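The Striped Towel Has to Live Somewhere: Bedroom Folding Month at Drestine

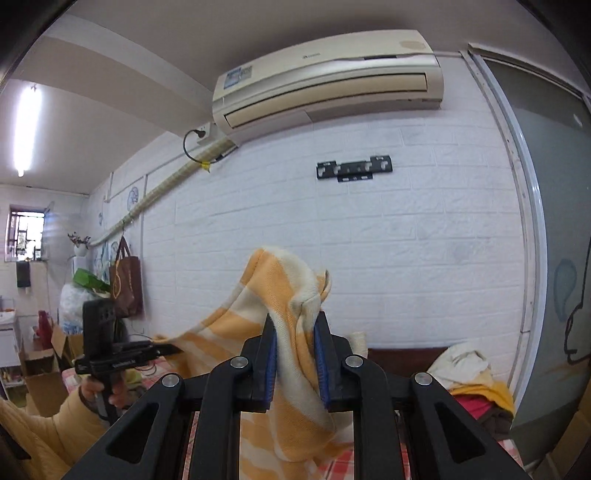 HOME & LAUNDRY

If you have ever gone to bed by moving a heap of clean clothes from the mattress to a chair, this month is for you! Our folding round is back, and we are starting where most of the laundry in our building seems to end up, which is on top of the bed.

I love folding on a bed. I know there are people who swear by the kitchen table, and a table is kinder to your back, but a bed gives you so much room to spread out. You can have a whole family's towels at one end and the shirts at the other and still find a corner for the odd socks. And a checked sheet, like the red-and-white one in our photo, is a wonderful thing to fold on, because the lines are right there to square your edges against. (Try it once and you will be hunting for gingham in the linen closet.)

Towels first, always. They are big, they are forgiving, and getting them off the pile makes everything else look smaller. Pick the towel up near the middle of one short end, let the tail hang, and give it a good shake before you lay it down. Knitted and stretchy ones, like the orange-and-white striped towel we have up top, want a gentler hand than terry. If there's a knot in one end, work it loose before you do anything else. Then smooth from the center out, fold in thirds the long way, and in half and half again. With stripes it's fun to see if you can get them to meet at the fold. Mine are usually off by a finger's width and I keep trying anyway.

After towels, go by color or go by owner, but pick one and stick with it. Last October we tried both systems in the same evening on the second floor at Mokgethi House and ended up with two stacks of maroon things that had to be taken apart again. Color is quicker if you live alone. Owner is better with kids, who can carry their own stack away and get it out from underfoot.

A word on the small cloths - washcloths, face cloths, the little cream ones that get everywhere. They slide down behind the headboard and stay there until you move. Keep a shallow box on the bed while you fold and drop them straight in. The Voto thrift shop on the corner has a whole shelf of boxes for $2 each, and the shoebox size is perfect.

And please, if you have an air conditioner in the bedroom, fold with it off! Light things like scarves and pillowcases wander. I would also leave really fuzzy knits for last, so the yellow fluff doesn't end up on the dark reds.

Now the good part. We had 249 households send in their cards last time, which made us very happy, and more than 669 towels were handed in for the Grinik shelter drive. The shelter can still use hand towels and bath towels in any pattern, stripes very much included. They should be washed and folded, and a worn edge is fine. Bags can be left in the Mokgethi lobby until 7 in the evening all month.

Folding cards are at the Drestine front desk, next to the lost mittens. Take one for a neighbor too, and tell us on the back how you fold a fitted sheet. We are collecting methods for the next issue and so far we have four that completely disagree with each other.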